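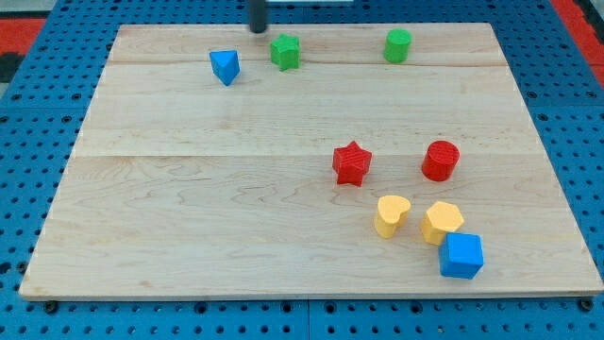
Ghazala Bangash built her first robot arm to water a fern. The fern died in May, while she was still choosing motors. The arm lived on, was taken apart twice, and now works at a bench in the Pulbridge shared workshop, where its job is to pick up toy blocks and put them somewhere else.

"My mother asked what it does," Bangash says. "I told her it sorts shapes. She said my nephew does that, and he's two."

She pays for bench space by the month and comes in after work, usually with a sandwich she forgets to eat. By day she does payroll for a flooring distributor. She has no engineering degree and brings this up before anyone can ask. What she has is a notebook, a soldering iron with a melted handle, and Demetrius Pruitt, who fixes sewing machines two benches over and has strong views on screws.

"She had everything held on with hot glue," Pruitt says. "I couldn't work next to that. I have a reputation."

The arm is her third version. She calls it Hudanero, a name she says came to her in the shower and means nothing in any language she has checked. The total cost so far, according to the notebook, is 3,135 dollars, a figure she reads out in the voice people use for a dental estimate. It includes the motors, two controller boards (one now a coaster), and a gear set that arrived with the wrong teeth.

The bench itself took longer than expected. An early version of Hudanero stood on a folding table, and whenever the arm swung, the table swung with it. "I spent three weeks fixing the software," she says. "I rewrote the whole motion part. Then Demetrius leaned on the table and said, 'Is it supposed to do that?'"

These days the blocks sit on a maple board, over a blue surface full of holes, so that anything she wants to move can be moved and bolted down again. The maple was Pruitt's idea. Bangash wanted something cheaper. They argued for an evening and she bought the maple.

"It's too nice," she says. "I've got hearts and stars in toy colors on a board you could serve cheese on."

The blocks are plastic. She chose them for their bad manners. A cube is easy, she explains, two flat sides and you squeeze. A cylinder forgives you from any direction. The star is where things go wrong, since the grip wants to land on two points and the star wants to spin. Then there is the heart, which she discusses the way other people discuss a brother-in-law.

"The heart looks simple. You think, fine, it's round on top. Then you close on it and it squirts out toward the pointy end. I have apologized to people across the room for that heart."

Her test is plain enough. She scatters the blocks, presses the key, and writes down what happens. She has set herself 500 pickups before she will change another part, a rule made after a bad stretch when she changed something every night and could no longer say what had helped. When I visited, she had logged 7 drops in the latest batch of tries and was suspicious of how good that was.

"Either it's working or I've stopped noticing," she said.

Does she keep the layouts the same? She does not. At first she put the blocks in tidy rows, and the arm did beautifully. Then Enikő Mészáros, who runs the pottery side of the workshop, walked past and nudged one with her sleeve, and it missed everything for the rest of the night. Since then Bangash has pushed them around by hand, some bunched up and some off by themselves. The bunches are harder. Going for one block, the fingers tend to bump its neighbor, and the neighbor is then no longer where the computer believes it to be.

"It's very confident," she says. "It will close on thin air and carry the thin air over to the other side and set it down so gently."

Mészáros, asked for her side of the sleeve incident, says she would do it again.

I asked what comes after blocks. Bangash looked at the notebook for a while. There was talk of chess pieces, and of sorting the workshop's jar of mixed bolts, which Pruitt has been promising to do for 20 years. She would like the arm to manage a teacup eventually, though not one of Mészáros's.

The workshop holds its open evening on 23rd July, and Hudanero is on the list, between a lamp and a canoe. Bangash plans to run it with the heart included. Pruitt thinks she should leave the heart in the drawer.

"I've told her," he says. "People will be standing close."

She has bought a new fern, too. She waters it with a mug.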